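Elora gets its wrist view sorted before the hardware goes in

The Prestness workshop has its newest handling cell, Elora, up and moving in simulation, and the crew is thrilled with how the set-up is going. The real arm won't be bolted down until November, so all of the early work is being done on a rendered copy of the room, pink walls, dotted ceiling and all.

Araba Wumbei, who looks after the cell, has spent the past few weeks on the wide wrist view. It's fiddly work! The gripper fills a big share of the picture from down there, and she wants as much of the room as possible to stay in sight past it, including when the arm is tipped back and looking up.

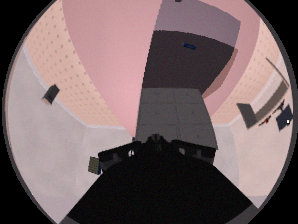

Each change to the mount angle is saved as a pose in Ansah, the workshop's set-up program, and then played back against the last one. The log stood at 366 poses on 2022-05-22. A full playback takes up to 90 minutes, so Wumbei starts one before lunch and reads the results over a sandwich.

"I moved the mount by four degrees and got a whole strip of wall back," she said. "I was grinning all afternoon — it's such a small change."

Next on the list are the finger pads. Two shapes have been drawn up by Gralent, the shop next door, and both will be tried in the simulated cell before any rubber is cut. The cable run along the forearm still needs a proper model too, and Wumbei hopes to start on that once the pads are chosen.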